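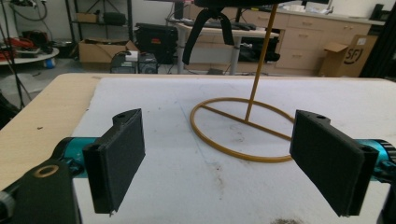
How do you get smudges off a white foam board that covers a worktable?

Start dry. Rub the marks lightly with a clean white vinyl eraser, brush the crumbs off, and only then try a cloth that has been wrung out almost completely.

Ruth Guzmán
The longer version of my answer depends on what the face of the board is made of. Most of the cheap ones are paper over foam. Paper takes an eraser well and takes water badly. If you wet it, the face swells, and once it dries you have a ripple that catches on everything you slide across it. Test a corner first.

Gray marks from tools and pencil lines mostly come up with the eraser. Work in one direction and don't press, or you polish the spot and it shows up shiny under a lamp. Pink or brown stains are usually something that soaked in (glue, dye, paint, coffee) and you will fade those at best. I've had one board in use since August and there is a blotch on it that I have stopped working on.

If the board is bare foam with no paper, skip the eraser and use a damp cloth with one drop of dish soap. No acetone and no spray paint thinner. They melt polystyrene.

Posted in Votden Home Help, Tables and Work Surfaces. 2,869 views, 85 people found this helpful.

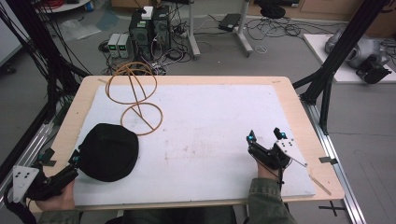 Page last changed: 18/11/2024

Wikel
I'd ask how much it matters. A cover is there to get dirty so the table doesn't. Mine sits on a pale wood table with a strip of wood left showing on every side, and the board has a pinkish-brown patch right of the middle and scuffs all over. The things I put on it are a wire stand and soft black stuff, and neither one cares.

What I would do is flip it. You have 2 sides. When both are bad, buy another one and cut the old one up for packing.

One thing to watch is the strip of wood around the edge. Long thin sticks and dowels end up half on the board and half on the wood, and they rock if you lean on them. If you do any cutting, keep the whole piece on one level or the other.

Ruth Guzmán
Flipping is fine if the back is the same material. Some boards have a printed back or a grid on it, so look before you buy. Also wipe the table underneath while you have the board up. Grit gets in there and it scratches the wood every time the board shifts. Two small pieces of removable putty at opposite corners will stop most of the shifting - don't use double-sided tape, it took the finish off my old table.

plundoneo_j
magic eraser sponge. works on everything

Wikel
Not on paper-faced board. It's a fine abrasive and you use it wet, so you get fuzz. On plastic-faced board it's okay if you go easy.

Ruth Guzmán
Agree with Wikel on that. For a rubbery or coated wire stand the damp cloth is enough, but dry the base before you put it back down. A ring left wet on paper board will leave a ring on the board.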